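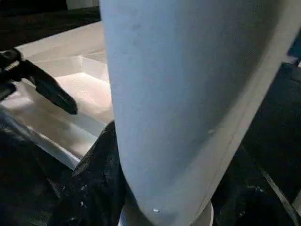 Can I store a roll of fabric standing up at Skurmont Storage? Yes, as long as the roll is tight and held at the top and bottom. A pale, matte cylinder shows every smudge, so put a cover on light rolls before you bring them in. We sell cotton covers at the desk.

What sizes do the units come in?
Small, medium and large. The small unit holds up to 1,000 pounds on the floor and the large one holds 2,000. Please ask before bringing in anything heavier.

When can I get in?
The gate opens at 6 a.m. and closes at 10 p.m. Your code works at both the Drimeck Road gate and the side door. If you type it wrong three times, wait five minutes and try again.

How much notice do I give when I move out?
Give us 18 days, by email or at the desk. Unused rent is paid back to the card on file.

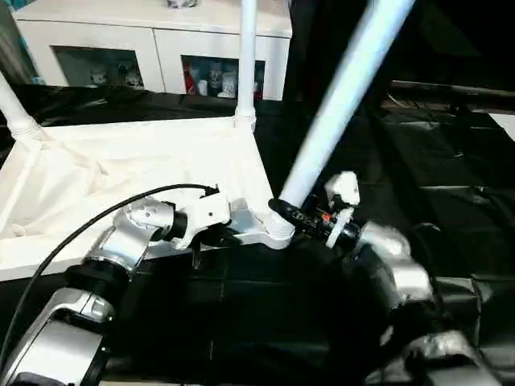
One customer wrote to ask why her refund took so long, and said she had swept the unit and taken her lock off the same morning. Refunds go out after we check the unit, and the bank then adds a few days. If yours hasn't shown up after 22 days, send us the unit number and we will look into it.

Do I need my own lock?
Yes. Disc locks fit all doors. Padlocks with a long shackle don't fit the large units.

Is there heat in the winter?
Only in the Nikutik building. The other buildings are dry but not heated, so don't leave paint or canned food there after November.

Can someone else pick up my things?
Add their name to your account first. They will need a photo ID at the desk.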